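Lastex opens its sample room to local schools

Oct 25, 2003

The plastics workshop Lastex has opened the sample room in its building on Waltum Street to school groups. Until now the room was used only by customers who came to choose parts for shelves, cabinets and small furniture. From this week, teachers can reserve it for a morning and bring a class to look at the pieces, hold them and draw them.

The idea came from Leonilde Serrano, who teaches technical drawing and visited the workshop in the spring with two colleagues. She asked if her students could come also. "In the classroom we draw from a book, and the students copy the lines without thinking what the lines mean," she said. "When they have the part on the table, they must decide by themselves which side is in shadow."

The room holds almost 3,000 samples, kept in drawers by year. Many of them are trial pieces which never went into production. For the school visits the staff selected 200 that are strong enough to be passed from hand to hand, and put the oldest ones in a separate cabinet. A part of the collection came from the former Simões factory, which closed its doors some years ago and gave its samples to Lastex together with the paper catalog.

The first class came on Tuesday and stayed for two hours. The students worked in pairs and each pair received one white piece and one sheet of paper. The exercise was to draw corners and curves in the same drawing, without a ruler for the curves.
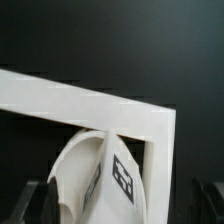

White sample with a square corner and a hollow, curved part under the bar.

Ovidiu Bucur, head of the workshop, was present during the visit and answered questions. Most of the students wanted to know how a curved part is taken out of its mold, and why some pieces have a ridge inside. He explained that a ridge can make a thin wall stiffer, and he let the students press on two samples from the drawers, one with a ridge and one without. "They felt the difference at once," Mr. Bucur said. "I was not expecting so many questions. We finished later than planned and the bus had to wait."

The drawings of the first class will hang in the entrance hall until the end of November. The paper and pencils were given by the Kesix store, which will also supply the next groups.

Visits are free of charge, but a class must come with at least one teacher. Schools can reserve by telephone at the Lastex office, extension 606, on weekday mornings. The room is on the ground floor - please use the side door, as the main entrance is kept for deliveries.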